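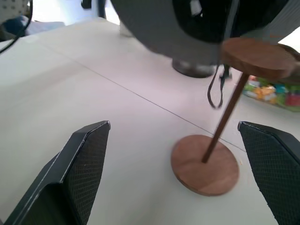 # Chapter 2: Wood and Moisture

Wood takes in water from the air and gives it back. A board cut in a damp season and fitted in a heated room will change size, and the change is seldom equal in all directions. Movement along the grain is very small. Movement across the grain is large enough to loosen a joint or split a panel.

The chapter begins with the structure of the cell wall and the ways in which it holds water. It then takes up drying, first in open stacks and then in kilns. Section 2.2 follows the records kept by Halvard Granström at the Lindholm yard in Davness, where 562 boards were weighed at intervals from June until the stacks were taken down.

Students should review the terms *radial* and *tangential* from Chapter 1 before reading further. A ruler and a scale that reads to 200 grams are needed for the exercises.

## 2.1 Water in the Cell Wall

Freshly cut wood holds water in two places: in the hollow center of each cell and within the cell wall itself. The water in the hollow centers leaves first, and the wood loses weight with little change in size.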